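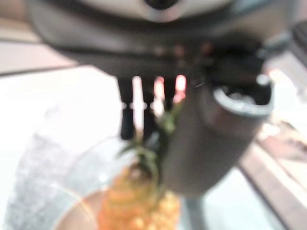 The last repair counter in Sallgate

Six in the morning, June, lights already on at Utton. Two benches, one kettle, a shelf of toasters with paper tags tied to the cords. People bring what the big stores won't look at. Lamps. Mixers. A radio that only gets one station, and the owner wants it to stay that way.

Sallgate had 23 shops like this once. Now one. Rent went up, parts dried up, and a new kettle got cheaper than an hour of somebody's time.

Still, the line. On a good week 60 items come over the counter, most of them go home again working. Fuses mainly. Frayed cords. Crumbs, so many crumbs. Flat fee for a look, and you get told straight if its not worth it.

Parts are the headache – Ivusa stopped selling small motors to anyone ordering under 300, so the shop strips dead machines and keeps the good bits in coffee cans. Labeled, mostly.

Upstairs the Đỗ tailoring shop does the same thing with coats. Zippers, linings, elbows. The two places send customers up and down the stairs all day. Bring cash, the card reader is waiting to be fixed to.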